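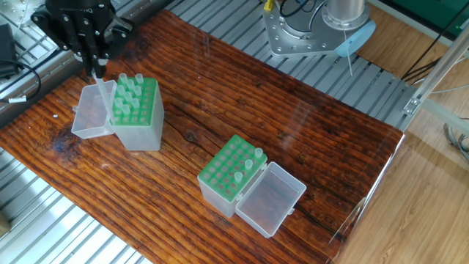 Is the Addale paper mill worth the drive if you only have one afternoon? It is, as long as you get there before the two o'clock tour and don't mind coming home smelling of damp cotton.

I went for the open day on 22/10/2022 with my friend Qianru Dai, who binds books and had been asking me to go for ages. The mill sits at the bottom of Sarell, past the church and down a lane so narrow that we had to back up twice for other cars (once for a very patient man with a horse trailer). Parking is in a field. Bring boots! I didn't, and my left sneaker is still not right.

The tour starts in the rag room, up a flight of outside steps. Our guide was Neville Staniforth, who worked here before the mill went over to short runs of artists' paper and who has opinions about buttons. All the old shirts and sheets used to come in with buttons on, and somebody had to cut every last one off before the cloth went into the beater. There's a jar of them on the windowsill. He let the kids have one each and I'll admit I took one too – mother-of-pearl, with a chip out of it.

Then down to the vat, and this was the part I'd come for. Zuzana Kratochvíl makes the sheets on open days, and she does it so fast that I missed the first three completely. In goes the mold, up it comes, a little shake one way and a little shake the other, and there's a sheet of paper lying there like it had been there all along. She says the shake is the whole job. She let a few of us try. Mine had a hole in it and one corner as thick as a pancake, and Qianru's was perfect, and I'm not going to talk about it any more than that.

The sheets get stacked between felts and go under the press, a huge green iron thing with a wheel that takes two people to turn. After that they hang in the drying loft, where the walls are all shutters and you can hear the river the whole time. I could have stayed up there for an hour. It was cold, though, and the group was moving on.

A word about dates, because there was a proper argument on the stairs. The board by the gate says the mill opened in 1,752 (yes, painted with the comma), and the leaflet says 1,754. Neville told us one is the year the waterwheel went in and the other is the first year anybody sold any paper, but he couldn't remember which was which. A man behind me said he'd written to the county archive. I'd love to know what they told him.

The shop is small and dangerous for your wallet. I bought a pack of 48 sheets of the cream laid paper, which they call Brasik, plus a couple of odd sheets with flower petals in them that I have no plans for at all. Hélder Abreu on the till wraps everything in the mill's own rejects, and I've kept the wrapping because it's nicer than most of what I write on.

Tea and cake are in the old counting house. The ginger cake had run out by the time we got there, so we had the lemon, and it was good, a bit dry at the edges. There's another open day in April, and Zuzana said they're hoping to have the waterwheel turning by then. Qianru has already asked me if I'm driving.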